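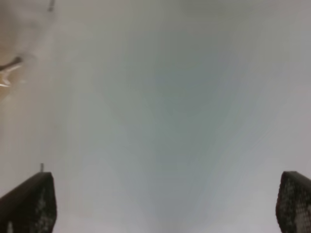 Gray-blue blur between two gripper fingers

Home Guides Maps Newsletter Contact
4 min read

How to keep your own log of a conflict in the news

March 2023

If you follow fighting in a place that only makes the headlines now and then, a simple log will change the way you read the news. I started mine for the Wudora district last September, and I love it – reports that used to blur together now have a place and a time attached, and I catch things I would have scrolled right past!

You need a spreadsheet, a decent map and a bit of patience.

Set up your columns

Make one row per incident, never one row per article. Mine has the date of the event, the date of the report, town, street or landmark, the groups named, deaths, injuries, source and notes. Keep those two dates apart. A clash late at night in Fata will often be reported the next morning, and if you mix up the dates you end up with two clashes on your sheet where there was one.

Leave a cell blank when a report doesn't say. Blank means unknown and zero means the report said no one was hurt.

Trace the source

Now the fun part! Open every article on the same incident and look for the line that says where the information came from. You will often find that 16 stories all go back to one short agency item quoting "local residents." In my log that counts as a single source, however many sites ran it.

Write down who runs the outlet, too. Outlets close to one side tend to pick different words for the same people (forces, militia, mercenaries, gunmen). I copy the exact word into the notes and use the group's own name in the main column.

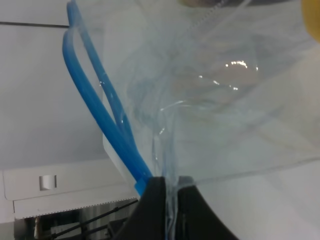
Pin down the place

Spellings wander a lot when names are carried over from another alphabet. Keep a second tab with every version you meet. Oláh Road shows up in my reports with and without the accent, and once as a neighborhood, so all three now point to the same spot on the map.

If a report says only "near the Flirkden crossing," I put the pin on the crossing and type 200 in a column called "meters off." It's a guess, but a guess I can see and fix later.

Grade what you have

I use three grades:

A – two separate sources agree on place and date
B – one named source
C – unnamed source, or details that clash

Go back over the C rows once a week. Death tolls in particular get corrected quietly, and the first number is the one that sticks in everybody's head. Add the new figure next to the old one and keep both.

Share with care

Please don't post exact addresses of homes or the names of wounded people, even if a report printed them. A town and a date are plenty for a public copy. Mine goes up at the end of each month, with the grade column right beside the town.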